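Husdale Linens: a data card for the laundry and folding set

Welcome, and thank you for taking the time to read this before you start downloading. The set you have found is about household cloth: towels, sheets, shirts, dishcloths, pillowcases and all the soft odds and ends that pile up in a home between one wash day and the next. We put it together at Sturonstead over a good many months, and this card is meant to tell you what is in it, how it is sorted and where it tends to fall short. If you only have a minute, read the part on labels and the part on known gaps.

What the set covers

There are 2000 short episodes, each one built around a single piece of cloth or a small pile of them. An episode may be a towel getting shaken out and folded in thirds, a shirt being turned the right way out, or a sheet that simply gets bunched up and moved to the other side of the table. We kept the untidy ones on purpose – most cloth in most homes spends its life in a heap, and we wanted the heap to be well represented.

Of these, 613 episodes are marked "crumpled start," meaning that the cloth has no flat side to speak of when the episode begins. They are the ones people write to us about most often, and they are also the ones we are fondest of. A cotton towel and a cotton sheet will both wrinkle, but they go about it very differently, and you get a feel for it after looking at a few dozen.

Stills are stored next to each episode. They are taken close to the cloth, so expect folds and creases to fill a good part of the view and do not expect to see a whole garment every time.
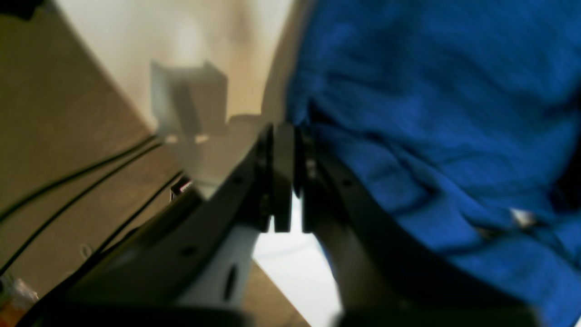
Sample still, crumpled group. Blue cloth, close view, color label "blue."

Labels

Every episode has a color label, a cloth type and a state. Colors are the plain everyday ones, so you will find "blue" and never "cobalt" or "cornflower" (we tried the fancier names for a while, and no two of us ever agreed). Where a cloth has a pattern, the label gives the background color first and then the word "patterned."

Cloth type is picked from a list of 9, and the full list is in the file called types.txt. If the type could not be settled from the episode itself, the label says "unsure," and we would ask you to leave it that way if you send us corrections. A confident guess is harder to find later than an honest blank.

State is one of flat, folded, crumpled or hanging, and it refers to the first moment of the episode only. A towel that starts crumpled and ends up nicely folded is still filed under crumpled.

How it is split

The Cornivetti split is the one we recommend for most uses. It holds back 25 pieces of cloth entirely, so that nothing in the test part has been seen in training. The older Softić split goes by episode and lets the same towel turn up on both sides. We have left it in the download for anyone who needs to compare with earlier results, but please say which split you used when you report numbers. It saves everybody a lot of letters back and forth.

Known gaps

Dark cloth is thin on the ground, and black socks in particular are poorly covered. Wool is nearly absent. Bright light can wash out the pale surfaces near the cloth, and backgrounds are often out of focus, so this is not a good set for learning much about rooms or furniture. Fitted sheets are included, but the folding in those episodes is nothing to be proud of – we did our best with the corners.

Changes

The July 2025 release fixes the color labels on a batch of dishcloths that had been filed as gray when they were green, and it adds the types.txt file that should have been there from the beginning. Episode numbers have not changed, so your old lists will still work.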